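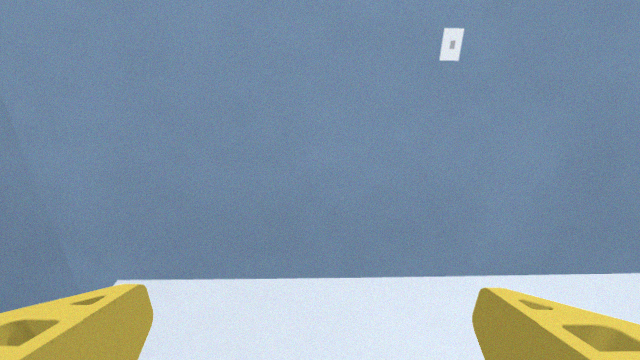 시뮬 손목카메라 화면에서 그리퍼 양쪽 손가락 높이가 안맞아요

Rizal Ngui

급해서 두서없이 씁니다. 집에서 만드는 소형 로봇팔이고 그리퍼는 직접 출력. 서보는 Wegener 중고, 시뮬은 Restach 돌립니다. 공구는 동네 공유작업실 Bulside 거 쓰고요.

위에 건 Restach에서 뽑은 손목캠 렌더. 노란게 손가락이고 벌린 상태예요. 근데 오른쪽 손가락이 왼쪽보다 조금 위로 올라와 보입니다. 모델은 좌우대칭으로 그렸는데요. 미러로 떴고 구멍 위치도 같은데.

그리고 책상 뒤쪽 선도 오른쪽으로 갈수록 살짝 올라가요. 벽에 있는 하얀 스위치판도 똑바로 안서있고 약간 기울었고. 그래서 처음엔 그냥 카메라가 롤로 돌아갔구나 했어요. 롤 값을 조금씩 줘봤는데 책상 선 맞추면 스위치가 더 이상해지고 손가락은 손가락대로 안맞고. 한시간 넘게 이러고 있음

지금 설정은
화각 60도
카메라는 손목 플랜지 중심에서 옆으로 17mm (실물 브라켓이 그래요. 서보 몸통 피하느라)
손가락 열림은 조인트 두개를 따로 명령. 미믹 안걸었음
팔 자세는 그냥 티칭으로 대충 잡은 자세 그대로 불러온 거

궁금한 건
1. 손가락 높이 차이가 카메라 문제인지 손가락 조인트 문제인지 어떻게 구분하나요
2. 책상 선은 꼭 수평으로 맞춰야 하나요
3. 이상태로 학습용 이미지 뽑아도 되는지. 거의 3000장 뽑을 생각인데 밤새 돌려놓고 나중에 다시 뽑게되면 좀 슬플듯

실물은 화요일에 작업실 가서 조립합니다. 그전에 시뮬쪽은 끝내고 싶어요. 아는분 부탁드립니다 ㅠㅠ

Edivaldo Meireles

저도 비슷한거 겪었는데 그냥 카메라 롤 조금 돌리니까 됐어요. 아니면 브라켓을 중앙으로 옮기세요. 17이면 꽤 치우친거라.

Restach 버전 올려보시는 것도... 구버전에서 카메라 축이 이상하게 들어간적 있었던 걸로 기억. 확실친 않음. 손가락은 저라면 무시합니다. 어차피 잡는건 되니까요

Solange Lacerda

롤 돌리지 마세요 일단. 지금 값 어디 적어두고 원래대로 되돌리고 시작.

두가지가 섞여있어요. 책상 선이랑 스위치는 카메라가 '방'에 대해 어떻게 서있나를 보여주는거고, 손가락은 카메라가 '그리퍼'에 대해 어떻게 달려있나를 보여줍니다. 팔을 움직이면 앞에건 변하고 뒤에건 안변해요. 손가락 높이를 책상 선 보면서 맞추려고 하니까 안맞죠.

책상 선부터. 순수하게 롤이면 화면 전체가 같은 방향으로 돌아야 합니다. 근데 올리신 렌더는 책상 선은 오른쪽이 올라갔는데(반시계) 스위치판은 윗변이 오른쪽으로 기운것 같거든요(시계). 서로 반대. 그러니 롤 하나로는 설명이 안되고, 카메라가 아래를 좀 숙여보면서 벽을 비스듬하게 보고 있을 때 나오는 모양에 가까워 보입니다. 화면 오른쪽 위에 있는 수직선은 카메라를 숙이면 위쪽이 바깥으로 벌어져요. 원근이라 정상이고요. 롤로 책상 선 맞추니까 스위치가 더 이상해졌다는 것도 이걸로 말이 되고.
단정은 못해요. 렌더 한장이라. 자세를 티칭으로 대충 잡으셨다니 그쪽이 제일 의심갑니다.

확인은 이렇게
팔 전부 홈 자세, 손목 각도 숫자로 직접 입력. 티칭값 불러오지 말고
그상태에서 한장 렌더
손목 회전 조인트만 조금 돌려서 또 한장
책상 선은 돌고 손가락은 화면에서 꼼짝 안해야 정상. 손가락도 움직이면 카메라가 손목 링크가 아니라 엉뚱한 링크에 붙은 겁니다. 이거 은근 많아요

다음 손가락.
조인트 두개를 따로 명령하신다면 여기부터 보세요. 명령값 말고 실제 도달한 조인트 위치를 출력해서 좌우 비교. 중력이나 접촉 때문에 한쪽이 덜 열려있는 경우 있어요. 부호 반대로 들어간 건 아닌것 같고요 (그럼 벌어진 상태로 안나옴). 같은 값이면 조인트 쪽은 통과.

그다음 카메라를 임시로 옆 오프셋 0에 두고 렌더. 좌우가 맞으면 메시는 멀쩡한거고 17mm 오프셋이랑 카메라 각도 탓. 그래도 안맞으면 메시 원점 의심. 미러로 뜬 파트는 내보낼때 원점이 같이 안넘어가는 수가 있어서, 왼쪽 오른쪽 파일 따로 열어서 원점 위치 보셔야해요. 저는 이걸로 이틀 날림

책상 선 수평은 안맞춰도 됩니다. 손목캠인데요. 팔 움직이면 어차피 계속 기울어요. 맞춰야되는건 실물 카메라랑 시뮬 카메라가 그리퍼를 같은 모양으로 보느냐 그거 하나.

브라켓 옮기라는 위에 답은 반대. 실물이 17이면 시뮬도 17 그대로 두세요. 점검할때만 0으로.

3000장은 아직 돌리지 마시고 한 열장만 뽑아서 실물이랑 겹쳐본다음에.

Rizal Ngui

와 감사합니다. 지금 해봤어요

손목만 돌려보니 책상 선은 돌고 손가락은 그대로. 링크는 맞게 붙은듯
조인트 위치 출력하니까 좌우가 다르네요?? 명령은 같은 값인데 오른쪽이 조금 덜 감. 메시는 아직 안열어봄
미믹 걸면 끝나는 건가요

Solange Lacerda

미믹 걸면 화면은 맞겠죠. 근데 실물은 서보가 몇개예요? 두개면 미믹은 거짓말이 됩니다. 하나로 양쪽 기어 돌리는 구조면 미믹이 맞고.

두개라면 오른쪽 조인트의 리밋, 댐핑, 힘 한계를 왼쪽이랑 한줄씩 비교. 복붙하다 하나 빠졌을 확률 높음. 충돌 메시도 켜서 보세요, 오른쪽 손가락이 그리퍼 몸통에 살짝 물려있으면 딱 그증상 나옵니다

Valdir Nogueira

서보 얘기만 보탭니다. 같은 Wegener 두개 쓰는데 제거는 열림 위치가 왼쪽 756에서 딱 맞고 오른쪽은 그 값 주면 어긋나요. 혼 끼울때 톱니 한칸 차이. 조립 전에 서보 둘다 중앙값 보내놓고 전원 넣은채로 혼 끼우세요. 나사 조이고나서 알면 다 뜯어야됨

중고면 오프셋이 저장돼있을 수도 있으니 초기화 한번 하시고. 혼 나사는 Arnden에서 파는 짧은거 쓰면 됩니다, 긴거는 바닥 닿아요

그리고 실물 좌우 차이가 조금 남으면 그 차이를 시뮬에도 랜덤으로 조금 넣어주는게 낫습니다. 완벽하게 대칭인 그림만 보고 배우면 실물에서 헤매더라고요 제 경우엔. 카메라 각도도 마찬가지로 살짝씩.

Rizal Ngui

서보 두개 맞습니다. 그럼 미믹은 안걸게요
찾았어요. 오른쪽 조인트 리밋 숫자를 하나 잘못 적어놨네요 자릿수 오타 ㅋㅋ 고치니까 출력값은 좌우 같아졌습니다

메시 원점이랑 오프셋 0 테스트는 저녁먹고 해볼게요. 화요일에 조립하고 실물 사진이랑 겹쳐본거 여기 댓글로 달겠습니다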